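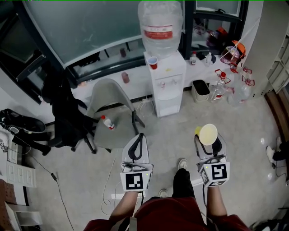 読了時間:3分

Undonサポートポータル > カード接続 > 対応記録
件名:デビットカードの利用取消が口座に重複計上される
起票元:Sernstead信用組合 事務システム課
対象製品:Cheema(カード接続ゲートウェイ)
接続先:Zarkon(カード認証ホスト)
優先度:高
状態:解決(恒久対応適用済み、監視継続)
起票日:2019年4月21日

【起票内容】
夜間の残高照合で、デビットカードの利用取消に伴う入金が、同一の取引に対して重複して計上されている口座が見つかった。利用(出金)側の計上に重複はない。取消(入金)側のみ発生している。
加盟店側の売上データとZarkonから受領した清算ファイルには、いずれも取消が単独で記録されている。したがって差異は組合側の元帳にのみ存在する。
組合員からの申告は起票時点ではない。ただし残高が実際より多く見えている状態であり、引き出された場合の回収が問題になるため、早急な原因特定を依頼する。
発生は不定期で、テスト環境では再現できていない。

【初回回答(Undonサポート)】
起票を確認しました。以下の資料の提供をお願いします。

・該当取引のCheema電文ログ(送受信とも、カード番号はマスク済みのもの)
・同時間帯の勘定系インターフェースのアクセスログ
・Cheemaの接続設定ファイル一式
・取消電文に関する設定変更の履歴

あわせて、重複が発生した取引のうち、原取引が当日中のものと翌営業日以降のものの別をご確認ください。
調査が終わるまで、Cheemaの再送キューを手動で消去しないでください。消去すると未確定の電文が追跡できなくなります。

【起票元より】
資料を添付した。原取引が当日中のもの、翌営業日以降のもの、どちらでも発生している。日付の跨ぎは条件ではないと思われる。
設定変更については、2月の定期保守で勘定系側インターフェースの応答待ち時間を変更している。変更管理票の写しを添付資料に含めた。変更理由は、月末の混雑時に応答遅延によるエラーが増えていたためである。
再送キューには触れていない。

【調査経過(Undonサポート)】
電文ログから、重複した取引に共通する並びを確認しました。要約は次のとおりです。識別子は伏せています。

Zarkon → Cheema 取消要求 受信
Cheema → 勘定系 入金要求 送信(送信連番 A)
Cheema 応答待ちタイムアウト検知
Cheema → 勘定系 入金要求 再送(送信連番 B)
勘定系 → Cheema 応答 200(連番 Aに対するもの)
Cheema 該当要求なしとして破棄
勘定系 → Cheema 応答 200(連番 Bに対するもの)
Cheema → Zarkon 取消応答 正常

最初の入金要求は、タイムアウト検知の時点で失敗していません。勘定系では受け付けられており、処理完了後に正常応答が返っています。Cheemaは再送の時点で元の連番を待ち受け対象から外すため、遅れて届いた応答を破棄し、再送分の応答のみを採用しています。勘定系から見ると、連番の異なる独立した入金要求を受け取ったことになり、いずれも計上されます。

応答待ち時間の設定を照合しました。勘定系インターフェース側の処理打ち切りは90秒です。Cheema側の応答待ちは初期値のままで、これより短く設定されています。2月の変更で勘定系側だけが延長され、Cheema側が追随していないことが、遅延時にタイムアウト後の計上が起きる直接の条件です。

再送回数の上限は3回の設定です。ログの範囲では、上限まで再送された例は見つかっていません。

【起票元より】
出金側で重複が発生しない理由を確認したい。同じ応答待ち時間が適用されているはずである。

【回答(Undonサポート)】
応答待ち時間は共通ですが、タイムアウト後の処理が異なります。
出金要求がタイムアウトした場合、Cheemaは再送を行わず、Zarkonへ否認を返し、勘定系へは打ち消し電文を送ります。加盟店の店頭で結果を待っている取引であるため、この動作になっています。
取消に伴う入金要求は、店頭での即時性よりも確実な到達を優先する設計で、正常応答を得るまで上限回数の範囲で再送します。

再送時は、勘定系側で同一取引と判定できるよう、原取引の参照番号を電文に載せる仕様です。貴組合のログを見ると、再送分の電文でこの項目が空白になっています。判定の手掛かりが勘定系に渡っていないため、勘定系の重複チェックが働いていません。
項目が空白になる原因は確認中です。

【暫定対応】
次の手順を適用してください。業務時間中の適用が可能ですが、取消電文の少ない時間帯を推奨します。

手順
・Cheemaの管理画面で接続先「勘定系(入金)」を開く
・自動再送を「無効」に変更し、保存する
・予備系にも同じ変更を行う。Cheemaは2系統構成であり、設定は自動では同期されない
・各系統で「設定の再読込」を実行する。プロセスの再起動は不要
・状態表示で自動再送が無効になっていることを系統ごとに確認する

この設定中にタイムアウトした入金要求は「結果不明」として保留一覧に入ります。保留分は勘定系の計上有無を確認したうえで、未計上のものだけを手動で再送してください。確認前の一括再送は行わないでください。

【起票元より】
暫定対応を適用した。予備系の画面で一度、保存後も「有効」のまま表示されたが、再読込を実行した後は「無効」に変わった。
保留一覧に入った取引は、事務システム課で勘定系の明細と突き合わせている。計上済みのものと未計上のものが混在している。計上済みの取引を保留一覧から外す操作が分からない。「削除」は権限不足で実行できない。

【回答(Undonサポート)】
計上済みの取引は「削除」ではなく「完了として確定」を選択してください。この操作で勘定系への電文は送信されず、Zarkonへの取消応答のみが返ります。
「削除」は監査記録を残さない操作のため、通常の運用権限では実行できません。権限の追加は不要です。
保存後の表示については、画面の値が再読込までの間、稼働中の設定を示すことによるものです。保存した値は設定ファイルに反映されています。

【原因(Undonサポート)】
参照番号の欠落について、次のとおり特定しました。

Cheemaは、Zarkonから受け取った取消要求を、電文変換表に従って勘定系の書式に変換します。初回送信では変換直後の電文をそのまま使います。再送では、再送キューに保存した電文を読み出し、連番を付け直して送信します。
貴組合の電文変換表では、参照番号が拡張項目として定義されています。現在お使いの版のCheemaには、再送キューへの保存時に拡張項目を保存対象に含めない不具合があります。標準項目として定義している場合は影響を受けません。

整理すると、重複計上は次の条件がそろったときに発生します。

・勘定系の応答がCheemaの応答待ち時間を超えて遅延する
・遅延した要求が勘定系で正常に計上される
・再送電文から参照番号が欠落している

2月の変更より前は、勘定系側が先に処理を打ち切っていたため、遅延した要求は計上されずに終わっていました。参照番号の欠落自体は以前から起きていたものと判断します。
テスト環境で再現しなかったのは、勘定系の模擬応答が即時に返る設定で、再送そのものが発生していなかったためです。模擬応答に遅延を入れた状態で、当社環境および貴組合のテスト環境の双方で再現を確認しました。

【恒久対応】
修正版のCheemaを提供します。変更点は以下のとおりです。

・再送キューの保存対象に拡張項目を含める
・再送時に元の連番を待ち受け対象として保持し、遅れて届いた応答を採用する
・正常応答を採用した時点で、同一取引の未送信の再送を取り消す

あわせて、Cheemaの応答待ち時間を勘定系側の打ち切り時間より長い値に変更してください。順序は、修正版の適用、応答待ち時間の変更、自動再送の有効化とします。自動再送を先に有効化しないでください。
旧版で作成された再送キューの電文には、修正版を適用しても参照番号は補完されません。適用前にキューが空であることを確認してください。保留一覧に残っている取引も、適用前に処理を終えてください。

【起票元より】
テスト環境で修正版を確認した。模擬応答に遅延を入れ、再送電文に参照番号が載ること、遅れて届いた応答が採用されることを電文ログで確認した。
本番は予備系、主系の順に適用した。切り替え中の取消電文は予備系で処理され、保留は発生していない。応答待ち時間を変更し、自動再送を有効に戻した。

重複計上分の訂正について、対象口座の抽出条件に誤りがないか確認したい。当方では、同一口座、同一金額、同一加盟店の入金が同日に複数あるものを抽出している。

【回答(Undonサポート)】
その条件では、同じ店舗で同額の取引を複数回取り消した正当な入金が混入します。また、日付を跨いで再送されたものが漏れます。
Cheemaの電文ログで「該当要求なしとして破棄」が記録されている取引を起点とし、勘定系の明細と連番で突き合わせてください。破棄の記録があっても、再送分が勘定系で拒否されていれば重複にはなりません。双方の計上を確認したものだけを訂正対象としてください。
抽出用の検索式を添付しました。ログの保存期間を過ぎた分は、Zarkonの清算ファイルと元帳の差分から確認する必要があります。

【起票元より】
添付の検索式で抽出し直した。最初の条件で抽出した口座の一部は対象外となり、代わりに日付を跨いだ取引が加わった。清算ファイルとの差分も一致した。
訂正仕訳は事務部門の承認後に実施する。組合員への通知文は当組合で作成するため、本チケットの範囲外とする。

【クローズ前の確認事項】
・両系統の版数が一致していること:確認済み
・応答待ち時間が両系統で同じ値であること:確認済み
・自動再送が有効であること:確認済み
・保留一覧が空であること:確認済み
・変更管理票のひな形に「接続先の待ち時間との整合」の欄を追加すること:起票元で対応中

【補足】
監視画面の「応答正常率」は、破棄された応答も正常として集計します。本件の発生中も値は低下していません。遅延の監視には「応答待ち超過件数」を使用してください。この項目は初期状態では非表示のため、表示設定から追加が必要です。

同じ不具合の影響を受けるのは、参照番号を拡張項目として定義している接続構成に限られます。自組合の定義は、管理画面の「電文変換表」から「項目区分」で確認できます。区分の変更は勘定系側の書式定義にも影響するため、修正版の適用で対応してください。

関連チケット:なし
添付:検索式、適用手順書、電文ログ(マスク済み、起票元と当社のみ閲覧可)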